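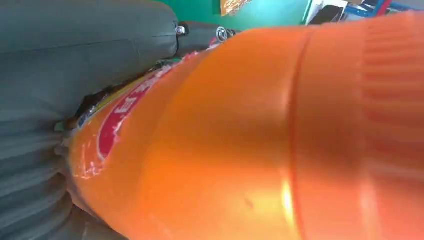

Why would anyone sell a stock that pays seven percent for doing nothing, a reader wrote under my last entry, and isn't a dividend the one part of the market that can't be faked? I have been chewing on that since breakfast. It's a fair question and I used to ask it myself, usually in the tone of someone who thinks the answer is obvious.

19th July, then. Statement day, or the day I finally opened the statement, which had been sitting in the Rovus inbox with its little red dot.

I own 136 shares of Odent. I've had them for six years. Over the last year they paid me $400, give or take pennies I'm not going to type out, and at what the shares fetch now that comes to the seven percent the reader is so fond of. When I bought, the yield was a good deal lower. The dividend has gone up a little, twice, by amounts that would not buy lunch. The rest of the rise in the yield came from the price going down.

I want to write that out slowly for my own benefit. The yield is the payment divided by the price. If the payment sits still and the price drops, the yield goes up, and the app shows it to me in green. Rovus even put a small arrow next to it. I have been getting a green arrow for losing money, and for at least two of those years I took it as a compliment.

So can a dividend be faked? The cash is real, I grant that. It lands in the account and I can spend it. What can be dressed up is where it comes from. A company can pay out of what it earned this year, or what it earned years ago and kept, or out of money it borrowed. The payment looks the same on my end whichever it is. I spent the morning with the last annual report trying to work out which one I've been getting, and I'm not sure I could swear to it. Net income covers the dividend, if only just. Free cash flow doesn't cover it, or covers it if you accept the company's own version of free cash flow, which leaves out a couple of things I would have thought were costs. There is a line called "transition spending" that has now been there four reports running. A long transition.

The debt went up too. The letter at the front says the borrowing was for "growth opportunities." The dividend appears on the same page, in bigger type. I can't prove one paid for the other. Money doesn't come with labels on it. But if I borrowed to fix the roof in the same month I gave everyone in the family a check, I know what my family would say.

Went for a walk, came back, read it again. No better.

Then I did the thing I always put off and looked up what I'd have if I had bought the dull index fund with the same money on the same day. I won't write the number. I'll only say that I added every dividend back in, from the first one on, and counted them as if I'd kept every penny in a drawer, and the dull fund still won and it wasn't close. This is with the comparison tilted in Odent's favor, too, because I left out the tax. Every one of those payments got taxed in the year it came, whether I needed the money or not. I didn't need it, as a matter of fact. Most of it went back into more of the same, through the automatic plan, until I switched that off in September. I should have switched it off sooner. I remember feeling rather grown-up about "buying the dips."

The reader will say that I'm picking one bad stock and blaming dividends for it. Maybe so. There are companies that have paid through everything and earned it every year, and if I owned a basket of those I would be writing a smugger diary. I have nothing against being paid. What I distrust is the idea that the payment settles the question, so you can stop looking. I stopped looking. That's my complaint, and it's mostly with me.

Some of it is with the people who sell this stuff, though. Furnthorpe mailed me a brochure again for their income fund. It came in a thick envelope, the kind of paper you feel bad about recycling. The word "reliable" is on the cover and again inside, and the word "guaranteed" is nowhere, I looked. They advertise a payout every month. In the small print at the back it says the payout "may include a return of capital," which in everyday words means that they may hand you back some of your own money and you may thank them for it. To be fair to them they do say it. They say it in gray, on the last page, under a footnote about currency. And there's a yearly fee, taken whether the fund goes up or down, so you pay them for the service of mailing you your own money.

I read an old thread where people were comparing monthly payers as if they were jobs. One person had built a spreadsheet to have a payment land in every week of the year. I understand the pleasure in it. I'm less sure what it has to do with getting richer. A company worth a certain amount that pays out some cash is worth that much less the next morning, and the price drops to match, more or less, on the day it goes ex-dividend. You can watch it happen. I have watched it happen with Odent every quarter and for a long time I told myself it was noise.

Now the app. Rovus has started showing something called an Obi score beside each holding. Odent gets a high one. I tapped it to see what goes into it and the explanation was two sentences long and had the word "proprietary" in it. As far as I can tell from poking at my other holdings, it likes a high yield and it likes a long record of never cutting. Well, every company that ever cut its dividend had a record of never cutting right up until it did. I'd trust the score more if it told me what share of earnings is going out the door, or whether the debt is growing. Those are both sitting in the public filings. Perhaps they're in there somewhere. Perhaps "proprietary" means they did think of it. I doubt it. The score also comes with a button right next to it that says Buy More, and none that says Read the Report.

Rovus makes its money when people trade, or from the cash sitting idle, depending on whose explanation you like. Neither gives it much reason to slow me down.

Lunch was late, leftover rice. Rained.

So what do I do? I wrote the two columns on the back of Furnthorpe's envelope.

For keeping: the dividend may hold. The price may have already taken in the bad news, and if it has, I'd be selling at the bottom like every other tired person. New management says it will pay down debt, starting next year. (They said next year last year.) Also I hate paperwork.

For selling: if I had the cash today and no history with this stock, would I buy it? I sat with the pen for a while on that one and the answer is no. I wouldn't even look at it. The only reason it's in the account is that it's already in the account. And the loss is worth something at tax time against the gain I took in the spring, which is the first useful thing Odent has offered me in ages.

The selling column is shorter but I think it's heavier. Against that, I've noticed that I get decisive right after reading something that annoys me, and I've read several annoying things today. I don't trust green arrows and I should probably not trust my own bad mood either. Selling in a huff is how I got rid of the only good one I ever owned.

What I've settled on is half. I know what people say about half measures, and I know that if the case is good for half it's good for all of it. I've made that argument to other people. But half I can do tomorrow without lying awake, and all of it I'd put off till winter. The other half waits for the next quarterly report, and I have written down here, so that I can't wriggle later, what I'm looking for in it: debt lower than this time, and the dividend covered by cash using my sums, leaving their adjustments out. If either one is missing, the rest goes the same day, before I read the letter at the front. The letter at the front is always very well written.

To the reader, since I suppose I owe a straight answer. Yes, I would sell a stock that pays seven percent. I'd want to know first why it has to pay seven when sound companies get away with paying much less. Somebody on the other side of the market has looked at that yield and decided it isn't enough for the risk. They might be wrong. They are wrong a lot. But I'd like to hear the reason they're wrong from someone other than the company, a fund with a fee, or a score with a button next to it.

If you hold Odent too and you've got a better reading of the cash flow page than mine, send it over. I mean it. I'd be happy to find I've misread a minus sign.

Order is typed in for the morning, limit a little under today's close. Didn't press anything yet. The app asked if I was sure and suggested I look at my Obi score.

Recent entries
Cash is boring and I have too much of it
What the fund fee cost me, worked out by hand
Turning off automatic reinvestment
A stock split is a bigger number of smaller things
Reading the footnotes so I can complain about them

Contact | Personal diary, not financial advice | All text copyright the author | Back to top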